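22 June 2021

Footfall noise, room 2. Picked up from where Juwita left off.

- Bare floor first, 17 drops, same height each time. Two binned – door slammed in the corridor.
- Then with the mat down. 20 drops, all kept. Thud much duller by ear, numbers still to be worked up.
- Peak near 700 Hz on bare floor, same as Reda had. Dont trust anything lower, the fan downstairs was on.
- Steel ball has a flat spot now. Ask Trilok for another, the old Evham box had spares.
- Meter battery down to 33 per cent by lunch, charger is at Sondport. Again.

Mat corners lift a bit after rolling. Weighted them overnight last time, seemed to help. Try tape?

Pramila wants the underlay repeated before August. Fine, but need the thicker peice from Agarwal and they havent rung back.

To do – copy readings into the shared sheet, label the two bad runs, ring Agarwal.
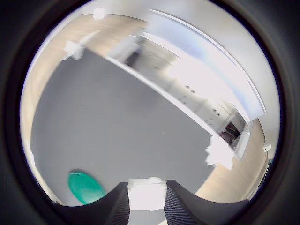 Grey mat, pale wood floor on either side.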